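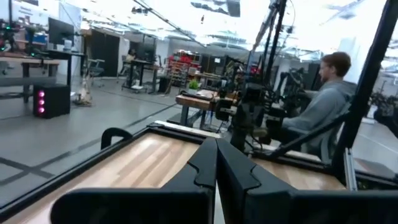
Start Aktuelles Forschung Presse Team Kontakt

November
Von Tarek Lahlou, Irnitham

Kichererbsen vor dem Klettern: Unsere Lumenta-Studie ist fertig, und die Hülsenfrucht schlägt sich ziemlich gut

Irnitham – Ich gebe zu, ich habe mich auf diese Pressemitteilung gefreut wie schon lange auf keine mehr. Wir haben sieben Wochen lang Menschen an Griffleisten hängen lassen, wir haben sehr viele Kichererbsen gekocht, und jetzt liegen die Ergebnisse auf dem Tisch. Wer im Freizeitbereich klettert oder bouldert und am Nachmittag eine Portion Kichererbsen isst, hält sich am Abend etwas länger an der Leiste fest als jemand, der zum Weißbrot mit Marmelade greift. Im Mittel waren es in unserer Auswertung 7 Sekunden. Klingt nach wenig, aber fragt mal jemanden, der gerade an zwei Fingergliedern hängt!

Die Studie heißt Lumenta und lief bei uns am Ernährungslabor Irnitham. Mitgemacht haben 144 Erwachsene, die regelmäßig in die Halle gehen, aber keine Wettkämpfe bestreiten. Das war uns wichtig. Über Profis und ihre Ernährung wird viel geschrieben, über Leute, die um halb sieben aus dem Büro stürzen und noch schnell die Kletterschuhe suchen, deutlich weniger. Ich gehöre selbst zur zweiten Sorte und durfte deshalb natürlich nicht mitmachen (ich habe es versucht, mein Kollege Moataz Benmoussa hat mich freundlich, aber bestimmt von der Liste gestrichen).

Was gegessen wurde

Es gab drei Gruppen. Die erste bekam am Nachmittag 200 Gramm gekochte Kichererbsen, angemacht mit Zitrone, Salz und einem kleinen Schuss Olivenöl. Die zweite bekam Weißbrot mit Marmelade, und zwar so viel, dass die Kalorien übereinstimmten. Die dritte aß einfach weiter, was sie sonst auch gegessen hätte, und schrieb es auf. Diese Protokolle sind übrigens eine wunderbare Lektüre. Gegessen wird in deutschen Büros am Nachmittag offenbar vor allem das, was gerade irgendwo herumsteht, und in der Weihnachtsbäckereizeit möchte ich eine solche Studie lieber nicht durchführen.

Zwischen Snack und Training lagen immer 3 Stunden. Wir hatten vorher auch kürzere Abstände ausprobiert, mit wenigen Freiwilligen aus dem eigenen Haus, und das kam nicht gut an. Hülsenfrüchte und Überhänge vertragen sich direkt hintereinander nur bedingt, das muss ich wohl nicht weiter ausführen. Mit dem längeren Abstand gab es kaum noch Beschwerden, und nach der ersten Woche hatten sich die meisten daran gewöhnt.

Gemessen haben wir dann in der Halle, immer am Mittwoch, immer nach demselben Aufwärmprogramm. Alle hingen an derselben Holzleiste, beide Arme, Ellbogen leicht gebeugt, bis es nicht mehr ging. Danach kam eine Runde leichtes Bouldern, dann noch einmal die Leiste. Gerade dieser zweite Durchgang hat uns interessiert, weil sich dort zeigt, wie gut jemand nach einer Belastung noch durchhält. Und dort lag auch der Unterschied. Im ersten Durchgang waren alle Gruppen praktisch gleichauf, im zweiten zog die Kichererbsengruppe davon.
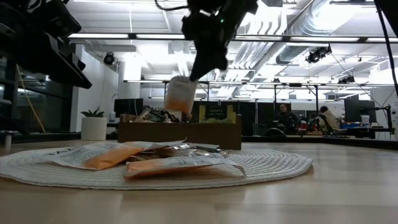 Warum das so sein könnte

Wir haben eine Vermutung, und ich schreibe ganz bewusst Vermutung. Kichererbsen liefern Kohlenhydrate, die eher langsam ins Blut gehen, dazu Eiweiß und Ballaststoffe. Wer am Nachmittag etwas Süßes isst, hat schnell Energie, ist aber oft schon wieder im Tal, wenn es am Abend losgeht. Die Teilnehmerinnen und Teilnehmer mit dem Marmeladenbrot gaben in unseren Fragebögen jedenfalls häufiger an, schon hungrig in der Halle angekommen zu sein. Hunger und Konzentration sind keine guten Freunde, und beim Hängen an der Leiste spielt der Kopf mehr mit, als man denkt.

Blutzucker haben wir in dieser Runde nicht durchgehend gemessen. Das ärgert mich ein bisschen, es hätte den Aufwand aber gewaltig vergrößert, und wir wollten die Leute möglichst so trainieren lassen, wie sie es immer tun. Wir können also sagen, dass sich die Gruppen unterschieden haben. Den Mechanismus dahinter kennen wir noch nicht. Bitte schreibt das auch so, falls ihr darüber berichtet! Ich möchte ungern in der Zeitung lesen, Kichererbsen würden die Finger stärker machen.

Moataz, der die Auswertung gemacht hat, sieht es noch eine Spur nüchterner als ich: »Der Effekt ist da, und er ist in den letzten Wochen stabiler als am Anfang. Aber zwischen den einzelnen Personen gab es große Unterschiede, und manche haben von dem Snack überhaupt nichts gemerkt. Ich würde niemandem raten, etwas herunterzuwürgen, das er nicht mag.« Dem schließe ich mich an. Essen soll schmecken, auch vor dem Sport.

Nicht alles lief glatt

Wir hatten ein paar Ausfälle, vor allem durch Erkältungen. Zwei Termine mussten wir verschieben, weil in der Halle die Routen umgeschraubt wurden und ich den Aushang übersehen hatte. Mein Fehler, ich stand da mit Kühlboxen und Stoppuhr vor verschlossener Tür. Dann war da noch die Sache mit dem Verblinden. In einer guten Studie weiß eigentlich niemand, wer was bekommt. Versucht das mal bei Kichererbsen und Marmeladenbrot. Die Leute wussten selbstverständlich, was sie aßen, und wer sich vom »gesunden« Snack mehr verspricht, strengt sich vielleicht auch mehr an. Ganz ausschließen können wir das nicht. Immerhin wussten diejenigen, die in der Halle die Zeit stoppten, nicht, wer zu welcher Gruppe gehörte.

Kritisch nachgefragt wurde auch schon wegen der Finanzierung, deshalb gleich hier: Die Lebensmittel hat uns die Firma Cleltus gestellt, die unter dem Namen Plunel vorgekochte Hülsenfrüchte im Glas verkauft. Geld ist von dort keines geflossen, auf die Planung und die Auswertung hatte Cleltus keinen Einfluss, und den Text, den ihr gerade lest, hat dort vor der Veröffentlichung auch niemand gesehen. Mit Kichererbsen aus der Dose, aus einem anderen Glas oder selbst eingeweicht vom Vortag rechnen wir mit demselben Ergebnis. Ich selbst weiche ein, wenn ich daran denke. Meistens denke ich nicht daran.
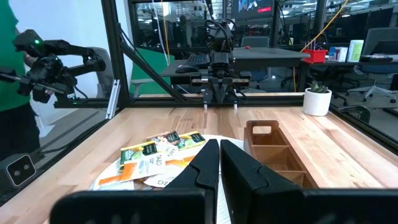 Was ihr daraus machen könnt

Wenn ihr abends klettert und am Nachmittag sowieso etwas esst, probiert es ein paar Wochen lang aus. Fangt mit einer kleineren Menge an, vor allem, wenn ihr sonst selten Hülsenfrüchte esst, und steigert euch langsam. Unsere Leute haben sich die Portion mit der Zeit ganz unterschiedlich gewürzt, das war ab der dritten Woche erlaubt, solange nichts dazukam, was die Nährwerte groß verändert hätte. Sehr beliebt war Kreuzkümmel mit Paprikapulver, kurz in der Pfanne angeröstet. Eine Teilnehmerin schwor auf viel Petersilie und Essig, und das habe ich inzwischen übernommen, es schmeckt auch kalt aus der Brotdose hervorragend.

Trinken nicht vergessen, gerade bei so viel Ballaststoffen! Das hatten wir in der ersten Woche zu wenig betont und dann einen entsprechenden Zettel an die Kühlboxen geklebt. Wer einen empfindlichen Darm hat oder wegen einer Erkrankung auf seine Ernährung achten muss, spricht so etwas bitte vorher ärztlich ab. Und wer Kichererbsen einfach scheußlich findet, kann es mit Linsen oder weißen Bohnen versuchen. Getestet haben wir die aber nicht, da kann ich euch nur sagen, dass die Zusammensetzung ähnlich ist.

Ein paar Fragen sind bei den ersten Vorträgen immer wieder gekommen. Ob Hummus auch zählt, zum Beispiel. Hummus enthält durch das Sesammus deutlich mehr Fett, er liegt also länger im Magen, und wir wissen schlicht nicht, wie sich das am Abend auswirkt. Ob das Ganze auch fürs Laufen oder Radfahren gilt? Auch das haben wir nicht untersucht. Beim Klettern wechseln sich kurze Anstrengung und längere Pausen ab, beim Ausdauersport sieht das anders aus, und auf langen Läufen möchte man seinen Darm vielleicht lieber nicht vor zusätzliche Aufgaben stellen.

Wie es weitergeht

Moataz und ich planen gerade die Fortsetzung. Diesmal wollen wir den Blutzucker mitmessen und den Snack auch mal auf den Vormittag legen, für alle, die in der Mittagspause in die Halle gehen. Außerdem soll es eine zweite warme Variante geben, einen einfachen Eintopf, den sich viele gewünscht haben. Gesucht werden wieder Erwachsene aus Irnitham und Umgebung, die seit mindestens einem Jahr klettern oder bouldern und keine akute Fingerverletzung haben. Vorkenntnisse in Sachen Ernährung braucht ihr keine, Appetit wäre gut.

Redaktionen schicken wir den vollständigen Bericht mit allen Tabellen auf Anfrage zu, auch die Fragebögen und das Rezept für die Grundportion. Für Interviews stehe ich gern zur Verfügung, am liebsten vormittags. Für Fragen zur Statistik wendet euch bitte gleich an Moataz Benmoussa, der erklärt sie geduldiger als ich und ohne Abschweifungen über Petersilie.

Pressekontakt: Tarek Lahlou, Ernährungslabor Irnitham, Projekt Lumenta

Zuletzt aktualisiert: Mittwoch, 9 Uhr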